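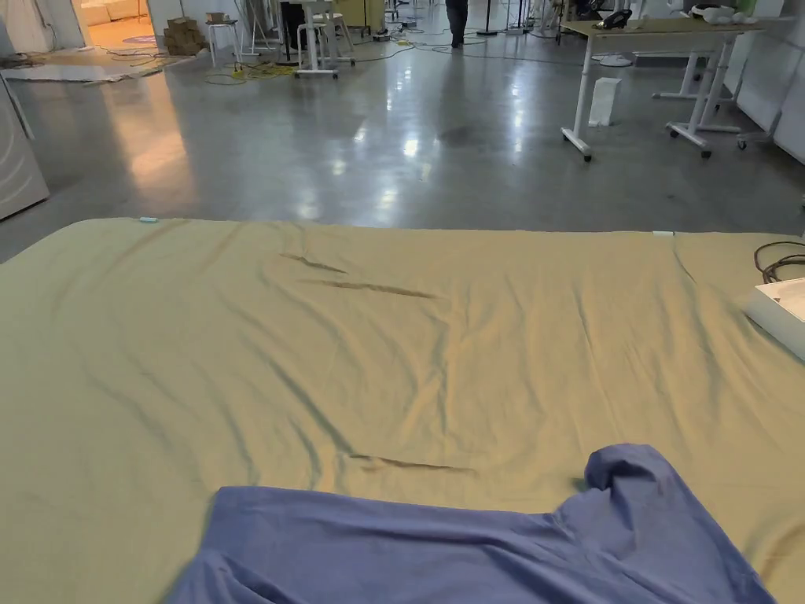
Blue piece in a heap on the khaki sheet, as of this afternoon

Does folding on a spread sheet do anything, or is it a sales pitch?

Pranab Navaratnam
posted 16 April 2026

There's a tip going around the Womlow laundry board that you should never fold soft clothes on a bare surface. You're supposed to lay out a cotton sheet first, smooth it down, and fold on top of that. The claim is that the sheet "grips" the fabric so sleeves don't slide and the folds come out sharper. Eltutholm will sell you a special sheet for the job, 400 thread count, and their page says it cuts folding time by a third. By a third of what, measured how, they don't say.

I put down an ordinary old sheet and gave it a fair go. My folds look the same as ever. The sheet also creases and moves, so now I have two things to keep straight. Has anyone here tested this properly? Please don't send me the link to the board again, I've read all 60 pages of it.

Beatrice Mushi

I doubt the thread count matters at all. A higher count generally feels smoother, and you'd think smooth is the wrong way to go if you want grip.

A sheet does help in one case, and that's keeping clean clothes off a surface you don't trust. I fold on one at work in Prencombe when the table has been used for other things, and it saves rewashing. That's hygiene. It has nothing to do with sharp folds.

As for your test, pull the sheet tight before you blame the method or praise it. If there are ridges under the fabric you can't press a fold flat with your hand. Tuck two sides under the mattress, or clip the corners if it's a table, then smooth from the middle out. 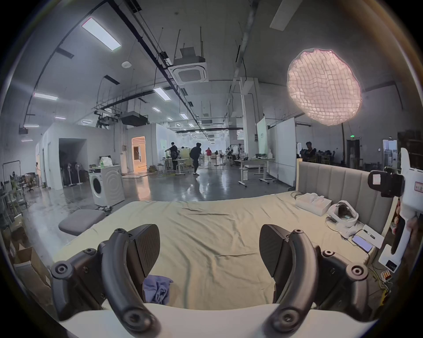 My bigger complaint with these tips is that they leave out the part that takes the time, the walking back and forth. I did a Saturday's worth both ways once, with the sheet and without, and the only thing that sped me up was moving closer to the washer. With a front-loader that near the bed, you've got that solved already. What I would change is the stuff sitting on the mattress. Box, headset, paper, pen, phone, cables: every one of those takes up room where a sleeve could lie flat. Clear the whole surface, then time yourself, and I bet the sheet makes no difference.

Wekesa Massawe

works great for me, been doing it for years. use a thick one

Omprakash Srivastava

"Works great" compared with what, though? Wekesa, have you ever gone back to folding without it?

I'll give the tip this much: fuzzy fabrics do drag a little on plain cotton, and slippery ones don't seem to care what's under them. So if you only ever fold fleece you might notice something.

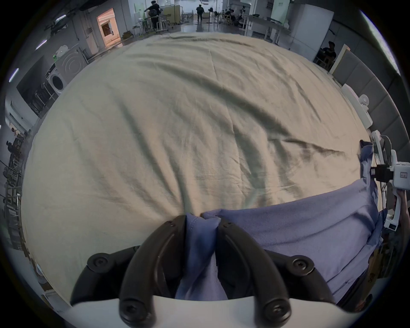 But drag cuts both ways. It holds the bottom layer still and it also fights you when you want to square up an edge. On a soft knit I end up lifting the whole thing and laying it down again, and by then any benefit is gone. Try it this way before you spend money:

Pull the sheet tight.
Shake the piece out once and lay it face down.
Fold the sides in, then bring the bottom up.
Do five on the sheet and five off it, same kind of fabric.
Mix them up and ask somebody else which pile looks neater.

I did that with towels and my wife picked the ones I'd folded on the bare table. Ten towels doesn't prove much, I know, but it's ten more than I've seen from Eltutholm.

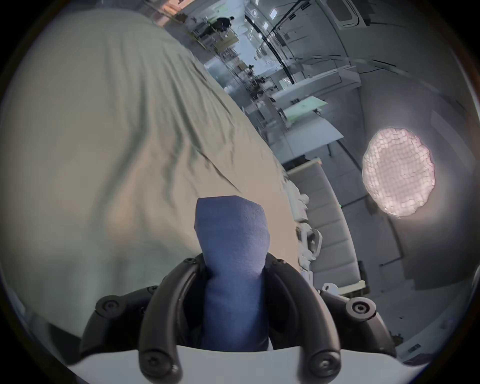

Blue on pale beige-green, with a long fold line across the big piece

Pranab Navaratnam

Thanks, Beatrice and Omprakash. I'll clear everything off and run the five and five over the weekend. I'm keeping my old sheet either way and not buying theirs. Wekesa, how thick is thick?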